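The Slowest Relay in the North

At 5 in the morning the main street of Zimavik belongs to the gulls and a man with a bucket of chalk. Tapio Kinnunen has marked the exchange zones for the lake relay every June for longer than he cares to add up, and he still gets the one by the bakery wrong. Runners have learned to hand over wherever the smell of cardamom is strongest.

The Florovach Relay circles the lake, 36 kilometers in all, with five legs and one hill that the locals describe as gentle. They are lying. Teams come from the paper mill, the high school and the Valtonen hardware store, whose runners wear matching yellow and have not beaten the school since the school let its teachers enter.
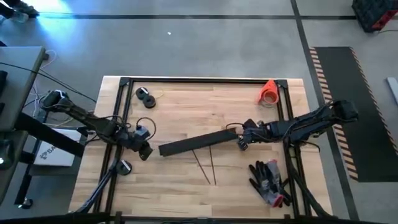

I was given the second leg for a team called Evis, on the grounds that their usual man had a wedding and I had shoes. My instructions were short. Keep the lake on the left. Don't race anyone under the age of twelve. The first I managed without trouble.

The road is closed to cars until noon, apart from the milk truck, which is closed to argument. It passed me twice. The driver waved both times, and the second wave had some pity in it.

Results are read aloud on the church steps, last place first, and you have to stand there while it happens. Evis came 30th. Kinnunen shook my hand and asked if I'd noticed the hill. Then there was soup, and a long dispute about whether Valtonen's anchor had cut across the boat ramp - he had, and he had wet socks to show for it.

Comments

lakeside_marit: The hill IS gentle if you walk it.

Pete R.: Ran for the mill team two years ago. My knees would like a word with whoever measured leg four.

soupfirst: No mention of the rye bread??

Contact the magazine | Copyright, all rights reserved | Back to top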